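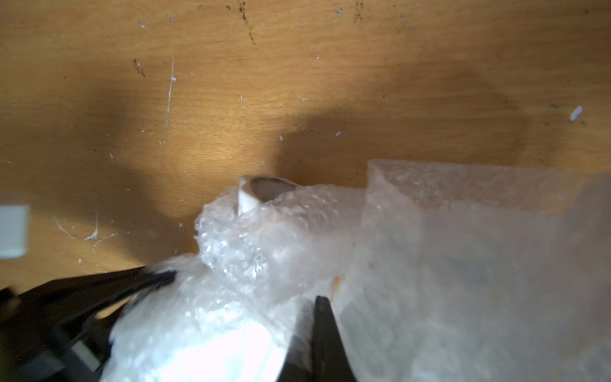 Vernitent invites hand packers at the Oltholm site to take part in a study of work beside the Duda packing cell, a pair of robot arms that handle bubble-wrapped goods. 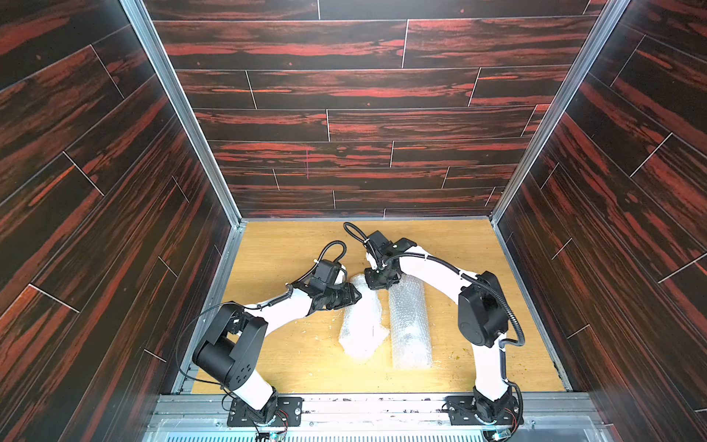

We wish to learn how the cell changes pace, breaks, job duties and training – and what packers would like to keep in their own hands.

What taking part involves

Two interviews and 8 shifts with a short written log. All hours are paid at the normal rate.

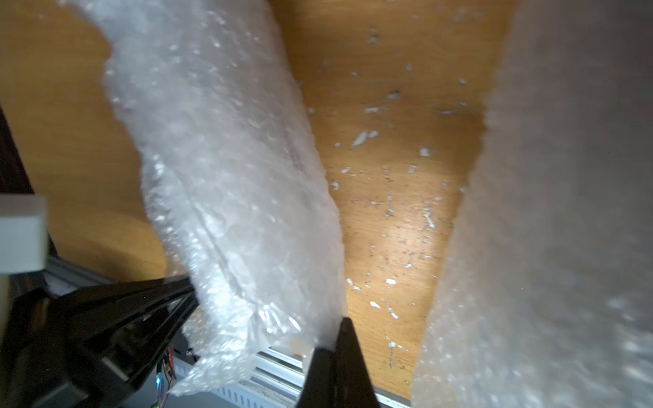

Who may apply

Packers on any shift. No experience with robots is required.
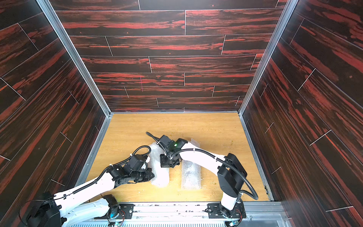
Supervisors will not see individual answers. Apply by the end of March at the Mukis desk, extension 823.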